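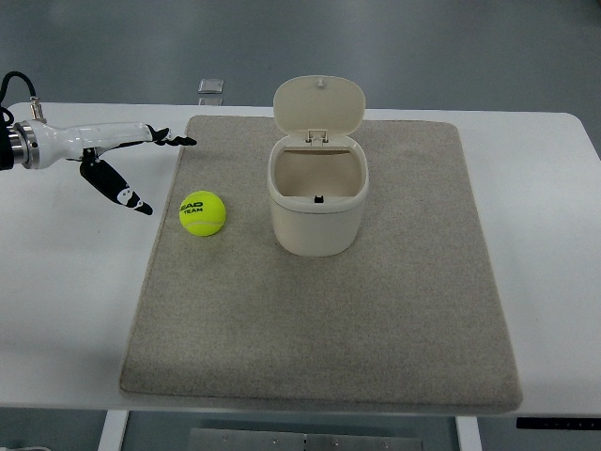

Chapter 3
A Place for Everything: Containers, Lids and Putting Things Away

In this chapter you will:
- learn the four questions that sort nearly any pile
- compare open bins, lidded bins and drawers
- measure an object against the container it is meant for
- plan and try out a tidy-up routine for a room you use

Key words: home (of an object), footprint, opening, clearance, sorting rule, reset

3.1 Why start with one ball and one bin?

Think of the last tennis ball you saw at home. Was it in a bag with a racket? Under the couch? On a shelf, held in place by a book so it wouldn't roll off? A ball is a wonderful thing to begin a chapter on storage with, precisely because it's so bad at staying put. A book will lie where you leave it for years. A ball needs walls.

A small bin gives it walls, and a lid gives it a roof too. With the lid standing open, putting the ball away takes a single movement. With the lid shut it takes more: free a hand, lift the lid, drop the ball in, close up again. That sounds like nothing at all, but do it at the end of a long Thursday with your arms full of gym clothes and you'll feel the difference!

In Chapter 2 you looked at surfaces - tables, counters, floors - and at how quickly they fill. Now we move on to the things that empty them. By the end of the chapter you should be able to walk into a messy room, look at what's lying around, and say where each thing could live and what kind of container would suit it.

3.2 The idea of a home

When we say an object has a home, we mean there's one place where everyone who uses it expects to find it. The home of the scissors might be the second kitchen drawer. The home of the dog's leash might be a hook by the back door. It doesn't have to be a beautiful place or even a very sensible one, so long as people agree on it.

Sorcha Lindsay teaches home skills at Skasbridge, and she starts every year by asking her class to list ten things they've had to hunt for in the past week. Keys and chargers always come up. So do single gloves, tape, the good pen, and balls of every kind. Then she asks a second question: where should each one have been? For more than half the list, her students can't say. The thing was never lost in any real sense. It had no home to be missing from.

Try this with your own list before you read on. Write the ten things down the left side of a page and their homes down the right. Leave a blank where you aren't sure. The blanks are what you'll be working on for the rest of this chapter, so hang on to the page.

3.3 Four questions for any pile

Pick up one object from the pile and ask:

1. Who uses it?
2. How often?
3. Where does it get used?
4. What does it do if you let go of it?

The first three will be familiar from Chapter 1. The fourth one is new, and it's our favorite. Some things stay. Some things roll, some slump, some tangle, some tip over and leak. An extension cord on an open shelf will have its plug hanging over the edge by the weekend. A stack of paper spreads. Once you know how a thing misbehaves you know a great deal about the container it needs.

A tennis ball that gets used twice a week, out in the yard, by two sisters who share it, should probably live in something with sides, near the back door, at a height both of them can reach. Notice how far those four answers have carried us already, and we haven't gone near a store.

3.4 Footprint and opening

Containers are usually sold by how much they hold. For everyday use, two other measurements often matter more.

The footprint is the area the container covers when it's sitting on a surface. A tall, narrow bin and a low, wide one may hold the same amount, but the low one takes up much more of your shelf.

The opening is the hole you put things through. It can be smaller than the container it belongs to. Many people have bought a roomy box and discovered at home that the one thing they wanted to keep in it won't go through the top.

Clearance is the space left over between the object and the opening as it goes in. Fingers need clearance as well! If a ball only just fits, you can drop it in easily enough, but getting it out again means turning the whole bin upside down.

Worked example. A standard tennis ball is a little under 70 millimeters across. Suppose a bin has an opening 90 millimeters wide. The clearance is 90 minus 70, or 20 millimeters, shared between the two sides. That's 10 millimeters on each side, and most adult fingers are thicker than that. The ball will go in well and come out badly. A wider opening would serve you better, even on a bin that holds no more.

A lid that flips up adds a measurement of its own. Open, it stands taller than the bin did when closed, so check the height of the shelf above. Plenty of flip-lid bins spend their whole lives half open under a shelf that's just too low.

3.5 Open or closed?

Open bins are quick. You can see what's in them, and so can everybody else. Dust gets in, and so do cats.

Lidded bins are calmer to look at, and they stack if the lids are flat. They keep small things together when the bin gets knocked. They also hide their contents, which makes a label a good idea once you own a few of them.

Drawers come somewhere in between, and we'll give them a section to themselves (3.8).

Oldřich Vondráček, who has fitted out kitchens and hallways for years, offers a rule of thumb we like very much: leave the lid off for a week. If the loose lid turns up in the way every day, you didn't need it. If you find yourself fetching it to cover the bin, keep it on.

Activity 3A: Drop, close, fetch

Work in groups of 3. You'll need a small lidded bin, a tennis ball, a ruler and a timer. A felt mat or a folded towel under everything will keep the ball from wandering.

Measure the ball and the opening, and work out the clearance. Next, time one person putting the ball away with the lid already open. Time it again with the lid closed to begin with and closed at the end. Swap roles until everyone has had a turn. Then repeat both rounds using one hand only, with a book tucked under the other arm.

Record your times in a table, and talk over these points as a group. Which round had the biggest spread between the fastest and slowest person? Did anyone's method change along the way? Where in your own home would the extra seconds be worth it?

Save your table. You'll need it again in section 3.6, when we swap the ball for a handful of paper clips.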